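Workshop notes: cutting tools and the shared rack
2 min read

The Rolurura sharpening service has moved to a quarterly cycle, and the July collection is the first under the new arrangement. Scissors, shears and paper trimmer blades should be in the grey return tray by 4 pm on collection day. Items left on the benches will wait for the next round.

Fabric shears are now ground to a finer edge than general-purpose scissors and should not be used on card, tape or vinyl. Adhesive residue is the main cause of early dulling. Remove it with a solvent wipe before the tool goes back on the rack, then dry the blades fully and put one drop of light oil on the pivot.
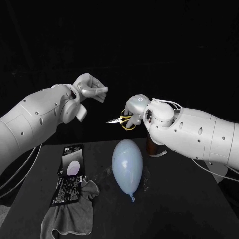 Pivot tension is checked at the same time. With the blades held open and one handle released, the free blade should close partway and stop. If it drops shut, the screw is loose – a small turn is usually enough. Serrated blades are excluded from the service and will be replaced when worn.

The rack register lists 70 items, 13 of which are labelled for left-handed use. Replacement stock is ordered through Trnka, with a lead time of three weeks. Quote job code 516 on all requests.

The Sketov guillotine stays out of service until its blade guard is refitted.

Justitz Workshop Newsletter | Contact the tool desk | © Justitz | Back to top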